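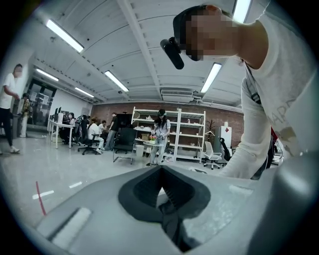

Lighting and Ceiling Survey of the Grimthorpe Workroom
Student project report, 3 October 2026
Friederike Görtz

I picked the workroom because I had sat under its ceiling for a whole year and never once looked up properly. What a ceiling it is! White all over, with exposed beams, ribbed panels between them and long fluorescent fittings that don't all line up with each other. The air-conditioning unit is up there too, white and boxy near the back wall, with its ducts and pipes beside it.

Method
I drew the ceiling by hand first, then took light readings at seven spots at desk height – once with the glass door to the next room open and once with it shut. All the readings were done in September, over 6 visits.

Results
The brightest spot was near the middle of the room, and the dimmest was in the back corner, next to the wall. Opening the door helped the left side more than I expected (the room with the shelves is very bright!) and made no difference on the right.

The big beam was my favourite part to draw. It took three goes to get the angle right, and Plerside kindly lent me their long tape for the last one.

Still to do
Repeat the readings after dark, and redraw the pipes at a larger scale.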